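Friday, December 22, 2023
Prerton notebook, two-handed collection, Ceminell task set

Last working day before the break, so I'm going to write more than usual while it's all still in my head, and whoever opens this in the new year can skip to the part they need.

We closed the day with 207 new episodes in the kitchenware folder, which brings the two-gripper total to 3,584. That's over 1,000 more than we had at the end of October, and I'm really pleased with everybody! The October ones were slow going (we were still arguing about where to stand), and the pace lately has been so much friendlier.

Most of the morning went to lids and cups, which I won't go over again because the notes from earlier in the week still hold. Same start pose, both grippers up and open, a short pause, then go. I threw out 11 takes. A few had a hand drifting across the lens, a few were me starting to move before the recording had properly begun, and the rest were simply ugly: fingers sliding along the rim and then a big scoop to save it. I did think about keeping the scoops. Flenmont would like more recoveries, and I understand why, but these weren't recoveries so much as flailing, and I'd hate for the policy to pick up my bad manners. They're in the reject folder with a note on each if anyone wants to argue for them.

After lunch we moved on to the long containers. I'd been looking forward to these because they want both hands to agree with each other, and it's a lovely thing to practice. One gripper takes the near end and holds on, the other comes down over the far end, and only when both have closed do we lift. The order matters a good deal for the labels. We mark "first contact," "second contact" and "lift," and if the two contacts land nearly on top of each other the segmenter from Damasceno merges them and the whole episode has to be fixed by hand. So please leave a clear beat between them, even if it feels silly and slow.

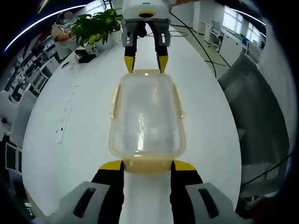 Long container: near end held, second gripper still open over the far end.

Clear plastic continues to be the hard one. The tracker is perfectly happy with the grippers and much less so with the box, and I had to nudge the outline by hand in more episodes than I'd like. I tried the lower exposure setting for one batch and couldn't tell whether it helped. I've tagged that batch "lowexp" so it can be compared fairly later on, when I'm less tired and less hopeful.

One more thing on grip: squeeze gently on the thin-walled boxes. If the sides bow in, the width reading at the fingers drops after contact, and it looks to the labeling script like a second grasp. I spent a good half hour chasing that before I understood it was just me squeezing.

For January: repeat the long containers with the left and right roles swapped, do a set with the box turned crosswise, and ask Ceminell whether they want the lids on or off. Both grippers are on charge and the upload to the shared drive is still running as I write. I'll check it from home tonight.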